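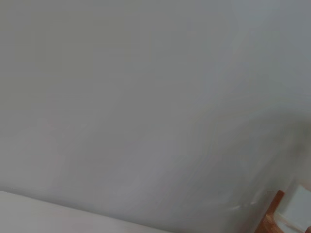
1/ How the Skultent money got split up

Dymphna Coughlan
4/7/24

A few people asked me to lay out who owns what at Skultent now that the founder's estate has closed. I've followed this family business for years, so I'll do it in order. Long thread.

2/
Skultent makes luggage. Hard cases first, then the cheaper soft bags you see in every airport. The founder started with one rented workshop and a loan from his wife's uncle. He never listed the company. When he died, the family held all of it.

3/
He had 2 children from his first marriage and a stepson, Ilídio Moreira, from his second. Ilídio was nine when his mother remarried. He kept his own last name, and for a long time the business press left him out of the family tree completely.

4/
The daughter was always supposed to run it. She worked summers in the repair department, did a business degree, and came back as head of sales. Her brother went the other way. He wanted to make films, and his father paid for two of them. Neither got a wide release.

5/
Ilídio trained as a chemist. He joined the plant in Stuklow and worked on the shell material for the hard cases. That material is the reason the company survived the bad years, when two of its rivals closed.

6/
Now the will. It was signed in December, four years before he died, and it replaced an older one that split everything evenly between the two older children. The new one put the voting shares in a trust and gave each of the three an equal income from it.

7/
Equal income, unequal votes. The daughter and Ilídio each got a seat on the trust. The son did not. He got the house, the boat, and a cash gift to start something of his own. I've seen people call that being cut out. On paper he came away with more ready money than either of them.

8/
He did object, at first. His lawyers asked the court to look at whether the second will was valid. The filing ran to 171 pages, and I read it so you don't have to. Most of it is letters about the films.

9/
The case was settled before a hearing. He dropped the challenge and the trust bought his interest in Vilero, the small leather goods brand the family picked up in the nineties. Terms weren't made public, and any number you see online for that deal is a guess.

10/
People keep asking what each of them is "worth." I don't think you can say. Private company, no share price, and the trust can't sell the voting stock without both trustees agreeing. The net worth lists take a revenue figure, apply a multiple, and divide by three. That ignores the debt on the Stuklow plant — and there's a lot of it.

11/
The second wife, Ilídio's mother, is still living. She has the use of an apartment in Kurtuluş, where she grew up, and a fixed yearly payment. She holds no shares and by all accounts didn't want any.

12/
There are five grandchildren. The trust deed says none of them can take a management job at Skultent until they have worked somewhere else for at least three years. The daughter asked for that clause. She has said in interviews that she was given too much too early and had to learn the job in front of people who already knew it.

13/
The oldest grandchild already works for a shipping company. Another is in law school. The other three are still in school and I'm not going to write about them.

14/
Corrections so far. I first wrote that the brother lives in the family house. He rents it out. I also had the trust down as a 100 year trust, and a reader who works in estates pointed out that it ends when the last grandchild turns forty. Thank you for that one.

15/
Several replies asking if Ilídio will be the next chief executive. The current one is from outside the family and her contract was renewed last year. He runs research and sits on the trust. I haven't seen him say he wants anything else.

16/
Next thread will be on Vilero and what they paid for it the first time. I still need one set of old accounts before I post it.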